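**Ambridge library gets its tables back**

The reading room at the Ambridge branch library reopened Wednesday with 11 refinished tables, three fewer wobbles than feared and a bill of $959 for supplies.

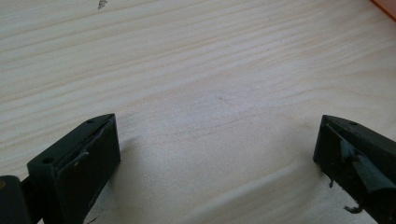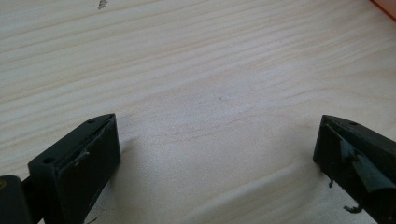

Kowalchuk Woodworks, the shop on Gradholm Street, spent most of May sanding off decades of varnish, gum and declarations of love. Patrons had been reading on folding tables in the hallway – a hardship noted in 42 comment cards. The pale wood now shows its long, wavy grain, along with a small gray mark and a tiny dark speck that the shop has declined to call damage. "Character," read the invoice, at no extra charge.

Coasters are at the front desk. The library would like them used, and also returned. Evening hours resume next week, with the room open until 8 p.m.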